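Guia de recolha Brundora — Secção 2: Gravar exemplos com roupa em cima da cama
Tempo de leitura: 2 minutos
Última atualização: setembro

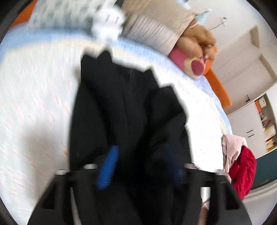
Se a segunda pessoa mexe nas coisas ao mesmo tempo, o exemplo ainda serve? Foi a pergunta que nos chegou da equipa de Tovville, e a resposta é sim, mas só quando a mão dessa pessoa não toca na peça que está a ser manipulada. Nos outros casos, marque o exemplo como «misto».

Antes de começar

1. Escolha uma cama com espaço livre em volta. O lençol pode ter padrão e a manta pode ficar onde está.
2. Coloque a peça principal amarrotada, sem a preparar. Uma peça escura precisa de mais luz, porque as dobras desaparecem facilmente na gravação.
3. Deixe outras peças na borda da cama, de cores diferentes. O sistema tem de aprender a escolher entre elas.
4. Limpe a lente com um pano seco.

Gravação

5. Segure a pinça com as duas garras abertas e espere 2 segundos sem se mover.
6. Aproxime a pinça da peça devagar. A peça deve ficar na parte central da imagem até ao momento do contacto.
7. Feche, levante, pouse e abra. Um exemplo completo não deve passar de 30 segundos.
8. Volte à posição inicial e termine a gravação na aplicação Skikgate.
9. Amarrote de novo a peça e mude a sua orientação. Depois de 9 exemplos, troque de peça.

Nota: a lente é muito aberta e por isso curva as linhas do quarto, como portas e armários. Não tente corrigir isto com a inclinação da mão. A correção é feita depois, no processamento Krūmiņa.

Nota: um pouco de desfocagem durante o movimento é aceitável. Se a peça principal fica desfocada do início ao fim, apague o exemplo e repita mais devagar.

Cuidado — não aproxime os dedos das partes móveis enquanto a pinça fecha. Fios soltos de malha podem prender-se no mecanismo; neste caso, abra a pinça e retire o fio com a mão, sem puxar com força.

O cartão de memória guarda até 3000 exemplos curtos. Transfira os ficheiros no fim de cada sessão e confirme na aplicação que o número de exemplos é igual nos dois lados, antes de apagar o cartão.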